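Switch access and mounting check: shared computer room, Plumton
Checked August 9, 2024. Comments added afterwards. Next full check: December.

Key: OK / Watch / Fail. A blank box counts as Fail, whatever the last sheet said.

1. Mounting arm clamps tight at both ends
Watch. The Trulier arm on desk 2 holds a tablet well enough until someone leans on the desk. The leaflet says the clamp "locks for life". I got another half turn out of it by hand. Tighten before each session and write it down.

2. Mounting arm clear of the user's face and chest when folded
OK on all desks. Tried folded, half folded and fully out, with the chair in its usual place and again with the chair pushed forward.

3. Button switches click on and release
Fail on the red one. It goes down and stays down if pressed at the rim. To the computer that is one very long press, so the scanning stops dead and the user gets the blame for it. Taken out of use and bagged.

4. Switch cables off the floor and away from wheels
Watch. Cables were tidy on the day, but the room had been told we were coming. I would like to see it on an ordinary afternoon. Any cable crossing the footplate area should be clipped to the chair side with enough slack for the chair to tilt.

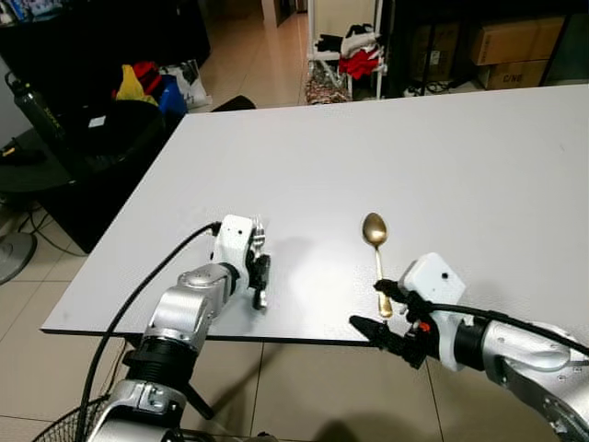

Trororwood commented that item 4 is too strict. Their view is that a cable clipped to the chair is worse than one left hanging, as it goes with the chair when someone wheels off in a hurry, and they would sooner have a plug that pulls free. They also asked why wireless switches aren't simply required.

Reply: fair on the pull-free plug, and I have added it as 4a. On wireless, no. Every wireless switch we have been lent has needed pairing again at some point, usually with a person sitting there waiting for it. "Simply" is doing a lot of work in that sentence.

4a. Plug pulls free under a steady tug, without dragging the switch off its mount
Not tested. New item.

5. Batteries in wireless switches
Watch. The battery light is green at 31 per cent. It may well be green at 2 per cent for all the box tells you. Read the figure in the settings screen and ignore the light.

6. Straps and pads on head switches
OK, with one strap swapped for a spare. Look for cracks in the pad cover, especially along the seam. A cleaning record with the same initials and the same pen all the way down the page is not much of a record, and I have said so before.

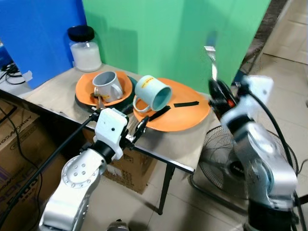

7. Dwell time and scan speed match the user's own sheet
Fail. Two profiles had gone back to the factory setting after the Munro software updated itself. Munro's help page says personal settings are kept. They were not kept here. Print each profile and keep the paper copy in the desk drawer, then compare before starting.

8. Accidental press guard
Watch. The guard is set to ignore a second press inside 300 milliseconds. That suits some people and shuts others out completely. Do not copy one person's figure across to everybody because it saves time.

9. Way of calling for help that does not depend on the computer
Fail. The only call button in the room is a picture on the screen. If the screen freezes, so does the call button. A separate bell, worked by the user's most reliable movement, needs to be in place before the room is used by anyone on their own.

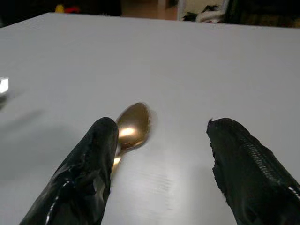 The supplier's answer to item 9 was that the software "has been very stable". I don't doubt that it was stable in the week they looked. The item stays as a Fail until there is a bell on the desk and I have heard it from the corridor with the door shut.

10. Emergency stop for powered desks
OK. The desk stops at once and stays stopped. The button is reachable from the helper's side only, so mark it Watch if the user normally works the desk height without help.

11. Drinks and loose items
Watch. There is no rule in this room about drinks, only a notice.

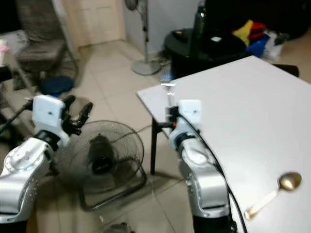 Spills are the commonest way we lose a switch box, and the ones sold as splashproof seem to go as fast as the rest. Keep boxes on the raised shelf and drinks on the side table, away from anything plugged in. The choice of cup matters too. With a clear glass like the one in the gripper there, you look straight through it to the grey floor, and for a user with poor sight as well as limited movement that is asking for a knock. Coloured cups with a lid, please, and a straw holder where one is used.

12. Spare switch of each type in the room
Fail. The cupboard list gives 18 spares. The cupboard was locked and the key was at another site, so as far as this check goes there are none.

Overall: not passed. Items 3, 7, 9 and 12 to be put right and looked at again in person. Photographs of a tightened clamp will not be accepted for item 1.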